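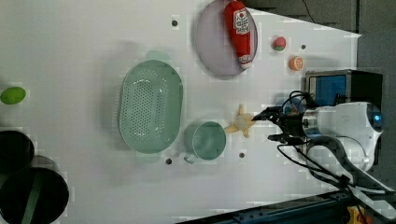
Will my old Parken saves work when the game moves to the new launcher? They will, as long as you open the old version once before December and let it upload them.

News > Games > PC

The Long Goodbye to the Plarar Launcher

By Thilini Patwary
7/7/24

Print this page | E-mail this page

Edstead has finally said what it means to do with Parken, the city-parking sim that has eaten more of our readers' evenings than any of them will admit to. The game is leaving the Plarar launcher, where it has lived quietly beside a golf title and a chat window with no chat in it, and going to Kwok, where the rest of us already keep the games we don't play.

Owners get the Kwok copy free. You link your accounts, wait for an e-mail, and then wait for the other e-mail. Mine took four days, and the second one was addressed to "Dear Driver."

Saves are the fussy part. Plarar only sends them up when you quit from the main menu – closing the window doesn't do it – and it keeps the last four slots. If you are the sort of person who has a separate save for every bad decision, pick your favorites now. Custom maps have to be moved by hand, and the folder is buried where the folder always is.

Achievements come across too, all 146 of them, including the one for circling the same block for an hour. The leaderboards start over. I was ranked roughly 3,000th on Harbor Multistory, so I am taking this very hard.

Cross-play between the two versions will run until the old one shuts down in December. After that the Plarar copy still starts up offline, but the weekly lots stop arriving and the shop goes dark. Anything left in your token balance should be spent before then, and yes, that probably means hats for the attendants.

No word on controller support, which Edstead has been "looking at" for as long as I have been writing this column. The map editor is staying as it is, complete with the undo button that undoes the wrong thing.

Next issue: your letters on the toll booth patch, most of them printable.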